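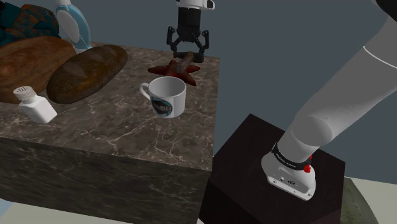
I got back from Tindow late Saturday with sore feet and a tote bag I didn't ask for, and I promised a few of you in the peace group I'd write up the visit before I forgot it all. So, the defense fair. It was my first, after years of standing outside these things with a sign, and this time I paid for the one-day visitor pass and walked in through the front doors like everybody else.

Getting in was easier than I expected. I had signed up under my own name and put "local newsletter" in the box for my job, and the man at the desk handed me a lanyard and told me the coffee was better in hall 2. (He was right.) There were 136 exhibitors in the printed guide, spread over 4 halls, and you could walk the whole thing in a morning if you never stopped to talk. I stopped to talk a lot.

What struck me first was how much it felt like any trade show. I used to go to the kitchen and bath expo for work, and it's the same carpet, the same bowls of mints, the same guys in blue suits checking their phones behind a tall plant. Then you look up and there's a missile hanging from the ceiling on wires. I never quite got used to that. I'd be thinking about lunch, and there it would be again.

Most of my morning went to the Pruvel stand, which was the biggest in hall 3. Pruvel makes loitering munitions, the kind that circle over an area until they're told to dive. The word "loitering" was all over the posters. I asked the young woman at the front who decides when it stops loitering, and she said an operator always makes the final call. I asked how long the operator gets to make it. She said that depended on the customer. Then I asked if the customer could choose to take the operator out, and she went to get a colleague, and the colleague talked for a good while about data links and jamming and how you need the thing to be able to finish its job when the signal drops. I wrote down "finish its job" and underlined it. That sounds an awful lot like a yes to me, but he wouldn't say yes.

They had a film running on a loop with no people in it at all. Trucks, radar dishes, an empty hillside, boom. I watched it through twice to be sure. The music was kind of a jazzy piano thing!

Lunch was a chicken wrap for a price I won't print. I ate it on the steps outside and could hear the folks at the gate with the drum, and I felt pretty strange being on the other side of the fence. I waved. I don't think they could tell who I was.

In the afternoon I went to two talks. The first was by a company called Astia, which sells the software side: it takes in video from a whole bunch of aircraft and puts colored boxes around things it thinks matter. The speaker kept saying it "takes the load off" the analyst. Somebody behind me (an officer, from the uniform, not one I recognized) asked how often the boxes were wrong. The speaker said the numbers were good and getting better, and that they could be shared with qualified customers. The officer didn't look thrilled with that, and I'd have liked to buy him a coffee.

The second talk was a panel on export rules. I figured it would be dry and it was, but I'm glad I sat through it, and if you only care about one part of this report make it this part. The room had 52 chairs and most of them were empty. The panel spent an hour on how a drone can be sold as a set of parts, with the airframe going under one license and the camera under another and the weapon mount arriving later as an "upgrade." One panelist called this a headache. Another said it was an opportunity, and got a laugh. I've read about this in reports for years and it was still something to hear it said out loud, into a microphone, by a man with a pastry.

I also want to mention the Chantharasri stand, mostly because I liked the people there and it bugged me. They're a small firm that started out doing crop surveys from the air, and half their table was still about rice fields and flood maps. The other half was a "border awareness package." I asked what changed and they told me plainly that farms pay late and governments don't. They gave me a pen. We talked about irrigation for a while and I missed the live demo across the hall, which from the sound of the clapping went over well.

By 6 they were stacking chairs and I took the shuttle back to the station, squeezed in between two salesmen comparing hotel breakfasts.

Would I go again? I think so. I learned more from asking dumb questions at stands than I have from a lot of leaflets, including ones I wrote. If you do go, wear decent shoes, bring your own sandwich, and ask everyone the same question, because the answers sure don't match. Mine was "what happens when it loses contact?" and I got a different one at every stand I tried.

I have the Pruvel brochure and the full exhibitor guide if anybody wants to borrow them. I'll bring both to the August meeting, and I'm hoping we can go through the list and work out which of these companies have offices near us. The tote bag is up for grabs too.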